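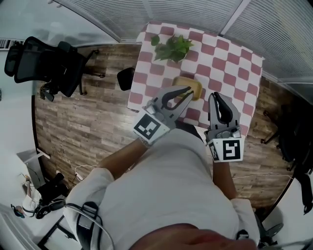

I gave up my car in February, and I have been putting off writing about it because I was afraid I'd turn into one of those people. You know the ones. They bike to your birthday party in the rain and then stand in your hallway dripping and telling you how alive they feel. I promise I am not going to do that (I don't feel especially alive, my knees hurt). But several of you wrote to ask how it was going after I mentioned it at the bottom of the bread post, so pour yourself something and settle in. I do my best thinking about this stuff at the table, with the red-and-white checkered cloth on, the kind that makes even a cold sandwich feel like a picnic, and that is where I finally sat down and did the math on what my old sedan was costing me.

The number was 2202. That's dollars, for one winter, and it doesn't include gas. It was the insurance, the registration, a set of tires, and a repair to something underneath that I still couldn't point to if you crawled under there with me. I had bought that car because I needed it to get to work, and then my office moved to Enis, which is six stops away on the light rail, and I kept the car anyway. For years! It sat on the street collecting leaves and the occasional ticket, and every two weeks I'd go out and start it so the battery wouldn't die, like walking a very large dog.

I grew up in Drunau, and if you've ever driven through Drunau you know it is a town where you drive through. There's one long road with everything on it, and the sidewalk stops and starts like whoever was pouring it kept getting called in for lunch. My parents drove to the mailbox. I'm not exaggerating, it was at the end of the lane and they would stop on the way to somewhere else, but sometimes there was no somewhere else. So for me a car was never a choice you made. You turned sixteen and got one, the way you got taller.

The first couple of weeks without it were strange. I kept reaching for my keys. I'd be in the grocery store putting a giant bag of potatoes in the cart and then remember that I was the one who would be carrying the potatoes. I've since bought one of those little folding carts with two wheels, and I love it more than I ever loved the sedan. It squeaks on the left side. I have oiled it and it still squeaks, and the dog downstairs knows when I'm home.

What I wasn't ready for was how much I'd start noticing the roads. When you drive you see the bumper in front of you and not much else, but on foot you see how much room we've handed over. The crossing by the Mestinis shopping plaza is seven lanes wide if you count the turn lanes, and the walk signal lasts 19 seconds. I timed it, because I didn't believe it. I can make it across if I leave right on the signal and don't have the potatoes. My neighbor's mother uses a cane and simply does not go to that plaza anymore, and it's right there, she can see the sign from her window.

I wrote to the city, and I got a very polite form letter back with a reference number, 1727, and a line saying that signal timing is set to keep traffic moving. I have read that line a lot of times. I think I count as traffic too, on my squeaky little wheels, but I understand that's not how they mean it.

Now, to be fair, there are things I miss. I miss singing. You can't sing on the light rail, or you can, but people move. I miss leaving for the coast on a whim at five in the morning with a thermos. And I miss being able to visit my aunt in Onsri without planning it like a moon landing – there's one bus out there in the morning and one back in the late afternoon, and if you miss the second one you're sleeping on her pullout couch, which has a bar across the middle that I can still feel in my back.

For Onsri I've started renting a car when I need to, and it's fine. It has a screen the size of a cookie sheet and it beeps at me for drifting, for not drifting, and once for having a melon on the passenger seat without a seat belt. I buckled in the melon. We had a nice drive.

A few of you asked whether I'd buy an electric one someday. Maybe! I think they're lovely and quiet. But a quiet car takes up the same space on the street as a loud one, and I've gotten used to my window looking out on a bit of curb where somebody has now put a planter. There's rosemary in it, and something purple.

Anyway, the light rail is adding later trains in the spring, or so the poster says, and I'll let you know if they do. Next time I'll go back to bread, because I finally fixed the problem with the crust.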